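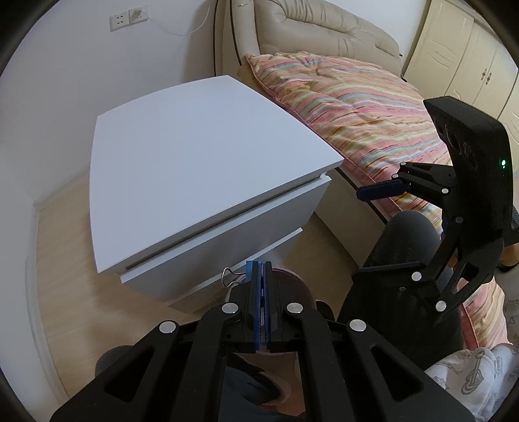

3. How the Sleep Diaries Were Kept

Anyone who has tried to keep a diary of any kind will know that the first week is easy and the rest is hard work, and a sleep diary asks for its few lines at the two moments of the day when most of us are least inclined to write. We thought about this a good deal before the study began. Noemí Ayala had run a smaller diary project in Villaseñor, and her advice, which we followed almost to the letter, was to ask very little of people and to ask it in the same words each time.

The households that took part were all in Arnescombe, a town whose old quarter sits along a busy road and whose newer streets climb the hill behind it. We had wanted a place where quiet bedrooms and noisy ones could be found within a short walk of each other, and where the people in them led fairly similar lives. Arnescombe suited us well on both counts, and we should add that we were made very welcome there. More than one of our first visits ran long over coffee and cake, and a fair amount of what we say in Section 5 about evening habits began as kitchen conversation.

Each person received a printed booklet with one page per night. The evening half of the page asked when the person had last eaten, when the lights went out, and whether the window was open. The morning half asked how long it had seemed to take to fall asleep, how many times the person remembered waking, and how rested they felt on a scale from 1 to 7. There was a blank box at the bottom for anything else. We had nearly left this box out to save paper, and we are very glad that Clémence Millet talked us out of it. People used it for barking dogs, late trains, worries over money, a grandchild's cough, and in one case a running account of a neighbor's attempt to learn the trumpet.

By the end we had 746 usable nights. A night was counted as usable when both halves of the page had been filled in and the morning half had been written before noon. This second rule may seem strict, but memory for a night's sleep fades quickly once the day gets going, and pages filled in after lunch tended to give the same middling score again and again. Pages with a missing window entry were kept, and the window item alone was treated as blank.

3.1 Where the booklet was kept

We had not planned to study where people kept their booklets. The instructions said only that it should be "near the bed," and we supposed that this would take care of itself. It was Fiachra Cronin who noticed, while typing up the early pages, that some people's morning entries came in at the same minute every day while others wandered across the whole morning, and he began asking on his visits where the booklet lived.

The answers varied more than we had expected. Some people kept it on a kitchen table, reasoning that they would see it at breakfast. Others slid it under a pillow, or left it on the floor beside their slippers. Those who had a surface within arm's reach generally put it there, and some with a nightstand like the two-drawer one in Figure 2 told us that they put the booklet inside a drawer to keep it private from a partner. That is a perfectly sensible wish, and we ought to have thought of it ourselves when we designed the booklet with such a bright cover.

Figure 2. A bedside with a two-drawer nightstand. One socket of the wall outlet is in use.

Booklets kept in a drawer had more missed mornings than booklets left out in the open, and booklets kept in the kitchen fell somewhere in between. We would not make too much of this. The groups were small, people moved their booklets from place to place, and we did not start asking until the study was well under way. Still, for anyone planning similar work, it seems worth settling the question at the first visit. A plain cover would have cost us nothing, and it might have coaxed a few of those booklets out of hiding.

3.2 Reminders and missed nights

Reminders were sent by text message at 9 in the evening, and only to those who had asked for them. Laiba Usmani wrote the wording, which was kept short and friendly and never mentioned pages already missed. In the Villaseñor project a scolding tone had crept into the later messages, and people had responded by filling in several nights at one sitting – an understandable thing to do, but no help at all to the person reading the pages afterward.

When someone missed 3 nights in a row, a member of the team telephoned. These calls were usually pleasant and often brought out a simple cause, such as a trip away or a change of shift. Two people asked to stop at this point and did so with our thanks. Their earlier pages were kept with their permission.

Booklets were collected in person on a Thursday, which was market day and therefore the day on which most people were sure to be in town. Domenica Baumgartner checked each one at the door for unreadable entries, so that a doubtful 1 or 7 could be settled on the spot by the person who had written it. The pages were then typed twice by different members of the team, and where the two versions disagreed we went back to the paper.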